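Flidgate发布木制碗碟沥架新系列 统一立柱间距与导轨结构

餐厨用品企业Flidgate今日宣布，旗下Grerari系列木制碗碟沥架完成结构修订，将于7月起向经销渠道供货。本次修订涉及立柱间距、长导轨截面、端部连接方式及表面处理四个部分，适用对象为家庭厨房、员工茶水间及小型餐饮场所。原有型号停止接单，库存配件继续供应。

产品背景

木制沥架在使用中的主要问题集中于三处：立柱根部积水，导轨受潮后发生翘曲，以及盘缘与立柱之间配合过松。前两项影响使用寿命，第三项影响取放操作。立柱间距过大时，浅盘会向一侧倾倒，盘面互相贴合，贴合面之间的水膜难以排出；间距过小时，带圈足的盘子无法落到底部，重心偏高，碰触后容易滑脱。

Flidgate产品开发负责人Mattes Gerlach表示：“上一代产品按照深盘和汤盘确定间距，浅盘放进去角度偏大。用户反馈里提到最多的就是这一点。修订工作从盘子的尺寸开始，架子的尺寸是后来推出来的。”

开发团队为此测量了469件市售盘碟，记录外径、盘缘高度、圈足直径和圈足高度四项数据。样本以平底浅盘为主，另包括深盘、椭圆盘和儿童餐盘。测量结果用于确定立柱的中心距、直径和露出高度。

结构说明

Grerari沥架由两根平行长导轨、端部横撑和成排立柱组成。盘子以接近直立的姿态插入立柱之间，下缘落入两根导轨之间的空隙，圈足不与横撑接触。盘面保留一定倾角，水沿盘面流向下缘，再经导轨间隙滴落。

长导轨上表面由平面改为弧面，水滴不在导轨顶部停留。导轨底面在立柱对应位置开有浅槽，立柱孔为通孔，进入孔内的水可向下排出。旧型号采用盲孔，孔底排水条件较差，这一结构已全部取消。

立柱顶端作倒圆处理，减少盘缘釉面的磕碰。立柱与导轨采用过盈配合并辅以耐水胶，端部横撑以榫接方式固定，整个架体不使用金属紧固件。架体底部设支脚，使导轨与台面之间留出空气流通的间隙。支脚底面可加装随附的防滑垫片，垫片磨损后单独更换。

材料与表面处理

架体使用榉木，由加工合作方Weidemann供应。木料经窑干后在车间内静置，待含水率稳定再进行切削。导轨沿木材纹理方向下料，纹理偏斜超出内控标准的坯料改作立柱或横撑使用。

表面使用植物油基涂层，分两次浸涂，中间进行一次细磨。涂层不形成厚漆膜，磨损后可由用户自行补油。与厚漆膜产品相比，这种处理的初期光泽较低，但局部磨损时不会起皮，补油前也无需将原有涂层全部去除。

Weidemann工艺工程师Timo Harms介绍：“导轨的翘曲大多在头几周出现，跟下料方向关系很大。我们把坯料筛选放在干燥之后，报废率高了一些，成品退换少了。通孔也有一个加工上的好处，切屑能直接排走，孔壁比较干净。”

测试情况

样品在Flidgate的内部实验室接受了湿干循环测试，共进行200次循环。每次循环包括喷淋、静置和通风干燥三个步骤。循环结束后检查导轨直线度、立柱松动情况和涂层状态。受检样品的导轨变形均在内控公差以内，未发现立柱脱出。立柱根部涂层颜色略有加深，经补油后恢复。

取放测试另行安排，每个样品完成200次插入与取出，所用盘碟包括浅盘和深盘。操作时握持盘子上缘，将下缘送入立柱之间，松手后观察盘子是否滑移或转动。测试在白色哑光台面上进行，便于观察滴水位置。
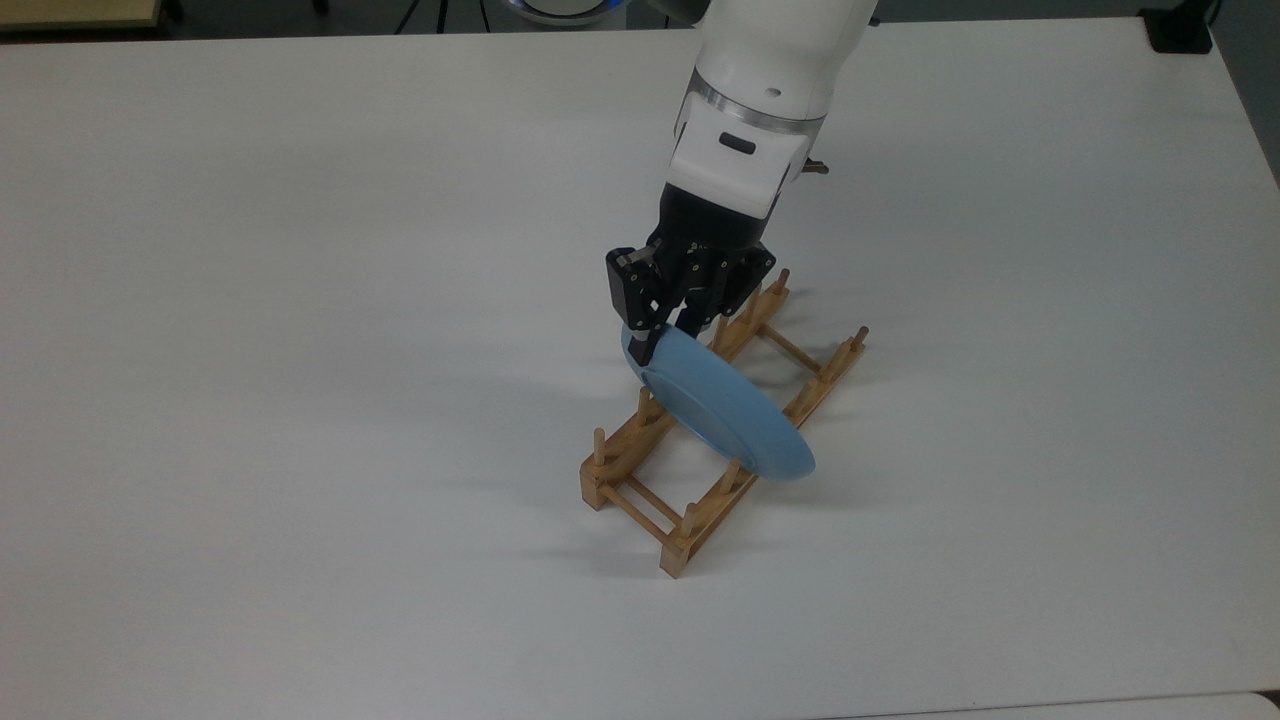

浅盘在新间距下的停靠角度较上一代更接近直立，相邻盘面之间保持间隙。直径较大的盘子插入后，盘缘会略微超出导轨外侧，属正常状态，不影响稳定性。排列时建议将大盘集中于一端，小盘置于另一端，盘面朝向一致。深盘宜隔一个柱位放置，以保证内侧通风。

上述数据均为企业内部测试结果，不替代第三方检测报告。检测报告编号将随产品技术资料一并提供给经销商。

使用与维护

沥架不可放入洗碗机，也不应长时间浸泡。日常清洁使用软布和中性洗涤剂，清洁后竖放晾干。立柱根部可用细毛刷清理，水垢较重的地区建议适当增加清理次数。补油使用食品接触级木器油，涂布后静置，待表面不粘手再投入使用。

台面怕水时，可在架体下方放置接水盘。Flidgate同步推出与新架体外形匹配的Bononero接水盘，盘底带单向坡度，出水口可朝水槽一侧放置。接水盘为选配件，不包含在标准包装内。

包装与供货

标准包装含架体一件、防滑垫片一组和说明书一份。架体出厂时已完成组装，外包装为瓦楞纸箱，内部以纸质衬垫固定，不使用发泡塑料。经销渠道最低起订量为50件，同一订单内可混配不同长度规格。接水盘与垫片按配件单独计价。

旧型号用户可继续订购原规格垫片。新旧两代架体的支脚直径不同，垫片不能互换，订购时须注明型号。旧型号立柱不单独供应，如出现立柱松动，可联系售后部门办理架体返修。

样品申请每周二统一处理，经销商可通过现有业务联系人提交，申请中请注明所需长度规格及是否配接水盘。尺寸图、补油说明和装箱数据可向Flidgate新闻与渠道服务部索取。

关于Flidgate

Flidgate从事餐厨收纳及沥水用品的设计与销售，产品包括碗碟沥架、砧板架、刀具收纳和水槽周边配件。Grerari为该公司木制沥架产品系列，Bononero为接水及台面防护产品系列。

媒体联系：Flidgate新闻与渠道服务部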